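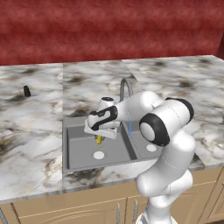
4.2 House rules for reporting simulated kitchen tasks

We were delighted by how much a few plain rules did for the quality of our results. Before August, each site kept its own habits. Tatura counted a trial as passed when the object left the gripper, while Bruvomdale waited until it had come to rest. Both are fair choices, but the numbers could not be put side by side. The rules below now apply to every run in the Skallico kitchen set.

Figure 3. A sink task in simulation, with the gripper over the left basin and a small yellow object at its fingers.

Rule 1 fixes the pass condition in writing before the first trial, including which basin is meant where a sink has two. Rule 2 asks for the starting place of every loose item on the worktop, even those that play no part in the task. Rule 3 says that a failed run stays in the record – no quiet restarts. Rule 4 covers contact: touching the tap, the divider or the rim is logged separately from dropping the object, as the two call for quite different repairs to the controller.

We tried the rules on 450 trials. Reviewers at Kılıçarslan, working from the logs alone, disagreed with the original scoring in 43 of them under the old habits and in far fewer under the new ones. Most of what remained came from Rule 4, where a light brush against the rim is still hard to judge. We would love to see other groups test the wording on their own kitchens, and the full text is given in Appendix B.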